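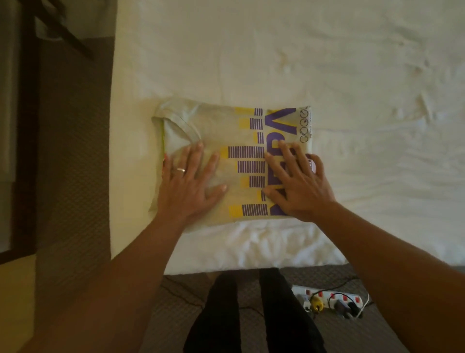

6 min read

How to Make a Birthday Recording for Someone in Your Family

By Danai Kontogiannis

A birthday recording is one audio file, or a short set of them, in which the people close to someone tell stories and pass on greetings. It costs very little and it can be made by people who live far apart. I made my first one for my father and have made several more since. These are the steps I follow now.

Start in good time. If the birthday is in March, write to people in early February. Most of the work is waiting for replies.

What you need

A phone that records sound. The recorder app that came with it is fine.
A computer with any free audio editor.
A folder that other people can send files to.
A notebook or a spreadsheet for keeping track of who has sent what.

I have used a separate recorder, a little Tronon that I bought secondhand, and it does sound better than my phone in a quiet room. In a kitchen with the fridge running there was no difference I could hear. Don't buy one for this.

Step 1: Make the list

Write down everyone the person would be glad to hear from. Include people from outside the family. For my father I asked Stelios Petridis, who had worked the next bench to his at the Konstantinidis repair shop, and that was the clip he played again the same evening.

Then cut the list. My father's had 19 names on it and that was close to too many. If everyone talks for two minutes you have a very long recording, and people listening together start to get up for coffee. Children from the same house can share a clip. So can couples, if they agree on who talks first.

Mark the people who will need help. This usually means the oldest and the youngest. You will record those yourself, in person or over the phone.

Step 2: Ask one question

If you write "say something nice for Dad's birthday," you will get the same twenty seconds from everybody: happy birthday, many more, we love you. There is nothing wrong with that, but you only need it once.

Give each person a question that only they can answer. Some that have worked for me:

What did he teach you to do, and how did that go?
What do you remember about the apartment on the second floor?
Tell the story about the ferry. Start from the parking lot.
What does she always say when she picks up the phone?
What did you two argue about?

The last one makes people nervous but the answers are good. My cousin Rafail Antoniadis talked about a disagreement over how to load a car that had gone on, in some form, since he was in school.

Send the question in a personal message. A group message gets a thumbs up from everyone and a file from no one. Also, in a group people hear each other's clips and begin to copy them.

Step 3: Send the instructions

Keep these short. You can copy mine:

"Please record this on your phone with the recorder app. Sit in a room with a carpet or a bed in it. Turn off the TV. Hold the phone a hand's width from your chin. Say your name first, then answer the question. Two minutes is plenty. If you make a mistake, stop, take a breath, and say the sentence again. I will cut it. Send me the file by the date below, and please don't tell him."

Soft furniture keeps the echo down. Bedrooms are better than kitchens, and a parked car is better than either of them if the street is quiet.

Ask for the file by email or through the shared folder. Some chat apps squeeze voice messages down and they come out thin. If a voice message is all you can get, take it. A thin clip from an aunt is better than no clip from an aunt.

Set the deadline 2 weeks before you need it. Half will arrive on the day and a few will come after.

Step 4: Record the people who need help

Call ahead and pick a time when they aren't tired. For my great-uncle Thanasis Tzanetos that was 10 in the morning, after breakfast and before the radio news.

Put the phone on a folded dish towel on the table so it doesn't pick up every knock. Start recording before you ask anything, and leave it going. Talk for a while about other things. Ask the question when the conversation gets near it. The good part often comes after people think they've finished, so don't reach for the phone when they stop.

Try not to say "mm" and "yes" while they talk. I nod instead. It feels rude for the first minute and then you both forget about it.

With small children, keep it very short and ask for facts. "What does Grandpa have in his pockets?" works. "What do you love about Grandpa?" gets silence, or a look toward a parent for the answer. Record three or four tries on different days if you can.

For somebody far away, call on speaker with a second device recording next to the phone, and tell them it is on. The sound is rough but clear enough to follow.

Step 5: Name and back up the files

Do this as each file arrives. Rename it with the person's first name and a word for the story, such as "rafail-car" or "stelios-shop." Phones name files by number and after a week you will have several called "New Recording."

Keep two copies in separate places. I use the laptop and a Skenden folder that my sister can also open. I lost a clip once by editing the only copy and saving over it, and I had to ask for it again. The second telling was flatter.

Step 6: Edit lightly

Listen to everything once without touching it. Write down the length of each clip and one line about what's in it.

Then, for each clip:

Cut the silence at the start and end, leaving a second on each side.
Cut false starts and the "is it on?" part, unless it's funny.
Bring quiet clips up and loud clips down until you don't have to reach for the volume between them.

That is enough. Leave the laughs, the coughs and the dog. I used to remove every "um," and the people in the recordings stopped sounding like themselves. If somebody went on for nine minutes, pick one story and keep the whole file to give separately.

Don't put music under the talking. Older listeners in particular find it hard to follow a voice over music. A few seconds of a song they like between sections is fine.

Step 7: Put it in order

Start with a strong, short one. Put the children second or third while everyone is fresh. Keep stories about the same period near each other, so that they lead into one another. Spread out the sad ones. End with the closest person, usually a husband or wife, or the oldest friend.

Read a short introduction yourself: who it is for, which birthday, and the year. It seems unnecessary now. Someone will find the file later and want to know.

Keep the whole thing under 40 minutes. Mine was 31, and I would have taken off a little more.

Step 8: Choose how to give it

Think about what the person already uses. If they listen to CDs in the car, burn a CD. If they never open email, a link is no present at all. My mother's copy went on a cheap Starnenano player with three buttons, and I put a dot of nail polish on the one that starts it. A friend, Kagiso Modise, had a photo book printed for his brother and wrote the clip titles under the photos, so they could turn the pages as they listened. The player and the book can be wrapped, which matters to people who like something to open.

Test it on the exact device before the day, from start to finish. Charge it. Put the charger in the box.

Ask whether they want to hear it with everyone or alone. My father said everyone, then left the room for part of it and came back. The person who asked for it alone was just as pleased.

Common problems

Someone won't do it. Ask if they'd rather write a few lines for you to read out. If it's still no, leave it.

Someone sends a video. Most audio editors will open it and take the sound. Save the video too.

The wind ruined it. There isn't much you can do about wind. Ask for another, and send the question again with the request so they don't have to look for it.

Two people tell the same story. Keep both if they disagree about what happened, and put them back to back.

The files are too large to email. Mine came to a little over 400 megabytes before editing. Use the shared folder, or save a smaller copy as an MP3 for sending and keep the originals.

After the birthday

Send the finished recording to everyone who took part, within the week if you can manage it. They gave up some time and most of them have only heard their own piece. Put the unedited files somewhere safe along with the list of names and questions. I keep ours on a drive in the drawer with the passports.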